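Week 2 handout: choosing a gripper before you choose an arm

Volker Haberkorn asked me to write up what I rambled on about in the lecture, so here goes. I know most of you would like to start with the arm (so did I, at your age!), but please start with the bit that touches things.

1. Two grippers, one arm

We're comparing the Seidel, a plain parallel-jaw gripper, and the Viron, which has softer, curved fingers. Both go on the same arm in the simulator with the same controller, so don't fiddle with the gains halfway through – I'll be able to tell. Each pair runs 200 grasps per gripper, 400 in all, and saves the lot to one log.

2. The first target

We begin with the little bell-like thing, a thin black handle standing up from a round brass base. It's my favourite target. The Seidel ought to like the handle, but a small error sideways and it closes on nothing. The Viron is more forgiving, though I've had it tip things over on the way down. Try the handle first, then the base, and write down which approach angle you used. Watch your camera too: the object sits near where the dark veined marble meets the reddish-brown surface, and I want to know whether your detector copes with that change of background.

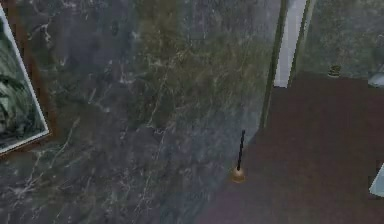

3. What to hand in

One page per pair, please, with your log attached. Tell me which gripper you'd take to the Dultach test cell and what made you pick it. A failed run is fine if you can say what went wrong. Mareike Sperling has the login details for the Jukudstead machines, and there are 32 places, so book early. The June session uses the same scene with a different camera.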